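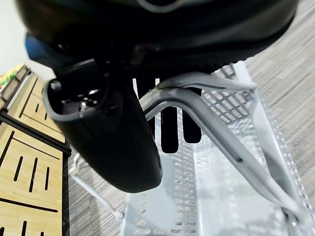

One reader of the last edition wrote that the imprint section "tells you how to upload a logo and then drops you at the checkout page," and that two of their tote bag orders had gone out with the phone number sitting under the seam. The proofing steps have been moved up and rewritten in this edition. If you have used Nerkelix before, read section 4.2 again before placing your next order, as the order of the screens has changed.

Section 4. Setting up an imprint order

This section covers orders for items printed with a customer's name, logo or message: pens, mugs, tote bags, notepads, key tags and similar giveaways. Embroidered caps and jackets are covered in section 5. Blank goods need no imprint set-up and can be ordered straight from the catalog screen.

Before you start, have the following at hand:

The customer account number
The artwork file, or the exact wording if the imprint is text only
The item number from the supplier's current price list
The date the goods must be in the customer's hands
The delivery address, including a contact phone number

4.1 Adding the artwork

1. Open the customer's account and select Artwork.

2. Select Add New. A blank artwork record opens.

3. Type a name for the record. Use the customer name followed by a short description, such as "Perić Plumbing one-color van logo." Do not use "logo" or "new logo" alone. These records are never deleted, and similar names are easy to mix up at reorder time.

4. Select Browse and pick the file. Vector files are preferred. Photos and web images can be uploaded, but the supplier may charge to redraw them.

5. Under Colors, enter each ink color on its own line. If the customer has given you a color match number, enter it exactly as given. If they have only said "blue," select Standard and choose from the chart on the right.

6. Select Save.

Note: Black counts as a color. White counts as a color when it is printed, and does not count when it is simply the item showing through. On dark items, check with the customer which one they have in mind.

Note: Accent marks and other special letters are kept when artwork is uploaded as a file. In text-only imprints they depend on the typeface. A plain typeface such as Block will print the ć in Perić correctly. Several of the script typefaces will leave a blank space in its place, and the preview does not always show this. Convert the wording to a vector file if there is any doubt.

Caution: Do not upload a logo taken from the customer's website unless they have told you to. It is often an older version, and a job printed from it will be treated as printed to order.

4.2 Placing the imprint on the item

1. From the artwork record, select Use on Item.

2. Enter the item number and select Find. The item page opens with the imprint area marked by a dotted line.

3. Choose an imprint location. Most items have a standard location, and any other location costs extra. The added charge shows at the bottom of the page as soon as you change the selection.

4. Drag the artwork into the dotted area. Use the corner handles to change its size. The artwork keeps its shape as you do this. If you need to stretch it in one direction, the artwork itself must be changed.

5. Look for the warning strip along the bottom. Yellow means that some part of the artwork is too thin or too small to print well. Red means that part of it lies outside the imprint area. You can go on with a yellow warning. You cannot go on with a red one.

6. If the item has a seam, gusset, clip or handle, select Show Construction. Solid gray bands appear over the places where ink will not sit flat. Move the artwork clear of them.

7. Select Save Layout.

Caution: Show Construction is off by default and switches itself off again each time you change the item. The dotted line alone does not take seams into account. On the Climley totes the lower part of the standard imprint area runs close to the bottom seam, and small type placed there can disappear into the fold.

Note: Pens are shown lying flat with the clip at the top. For a left-handed imprint, select Flip. The wording then reads correctly when the pen is held in the left hand. Customers seldom ask for this by name, so mention it if the pens are meant for a mixed audience.

Note: Layouts do not carry over from one item to another, even when the items look alike. A layout made for the short Climley tote must be made again for the tall one.

4.3 Quantity and price breaks

1. Enter the quantity in the Order Quantity box.

2. Select Price. The unit price, set-up charge and estimated freight are filled in.

3. Compare the total with the next price break, shown in green underneath. When an order is only a little short of a break, the larger quantity may cost less in total.

4. Tell the customer about overruns and underruns before you go on. Imprinted goods are seldom delivered in the exact number ordered. The supplier may ship slightly more or slightly less and will bill for the number shipped. If the customer needs an exact number, tick Exact Quantity and accept the added charge.

An example may help. A customer needs 236 mugs for the people on an attendance list. The order should be marked Exact Quantity, or raised enough to cover a short shipment. Ordering 236 without the tick box may leave some guests without a mug. Most customers would sooner have a few spares, and the spares usually come to less than the exact quantity charge.

Note: The set-up charge is made once for each color and each location. It is not charged on an exact reorder placed while the supplier still has the set-up on file. Any change to the artwork, even a new phone number, counts as a new set-up.

4.4 Sending the proof

The proof is the customer's last chance to change anything without paying for it. No order goes to production until the proof has been approved in writing.

1. Select Create Proof. This takes around 2 minutes for most items. Leave the page open until it has finished.

2. Open the proof and check it yourself first. Read every word of the imprint, including the phone number and web address. Call the number if you have any reason to doubt it.

3. Check the item color, the ink color and the location against the customer's own message and not against your notes.

4. Select Send to Customer. Nerkelix adds the approval link and the standard wording.

5. When the customer replies, the status changes to Approved or Changes Requested. If changes are requested, go back to section 4.2 and create a new proof. Do not edit a proof that has already been sent.

Caution: An approval given over the phone does not count. Ask the customer to use the link, or to reply by email with the word "approved" and the proof number. File the email under Documents in the order record.

Caution: Colors on a screen are a guide only. If the customer is particular about a color match, order a pre-production sample. Samples add to the lead time and are charged whether or not the order goes ahead.

4.5 Releasing the order

1. Open the approved order and select Release.

2. Choose the supplier. Where more than one supplier carries the item, Nerkelix lists the one with the shortest lead time first. This may not be the cheapest.

3. Enter the in-hands date. This is the date the customer must have the goods, not the date they should ship. Allow for weekends and holidays.

4. Read the lead time shown beside the supplier name. It starts from the working day after release. Orders sent to Serar after 2 p.m. are treated as received on the next working day.

5. Select Confirm. A purchase order is sent and a copy is saved to the order record.

Note: Serar closes its print room for part of July. Orders released shortly before the closing may be held until it reopens, and the lead time on screen does not allow for this. Call before promising a July or early August date.

Caution: A released order can be stopped only by phoning the supplier. Changing the status in Nerkelix to Canceled does not send a message to anyone outside your own office.

4.6 If something goes wrong

The artwork looks fuzzy on the item page. The file is probably a small web image. Ask the customer for the original, or order a redraw from the Artwork screen.

The red warning will not clear. There may be blank space around the logo that is being counted as part of it. Open the artwork record, select Trim Edges, save, and place it again.

The price is zero. The item has been discontinued, or the quantity is below the minimum. Check the supplier's price list.

Error 23 appears when creating a proof. The layout was saved against an older version of the item page. Open the layout, select Save Layout again without moving anything, and create the proof once more. If the error comes back, remove the item and start again from section 4.2. The artwork record is not affected.

The customer says the approval link does not work. Links expire when a newer proof is created for the same order. Send the latest proof again from the Proofs tab.

For reorders, go to section 6.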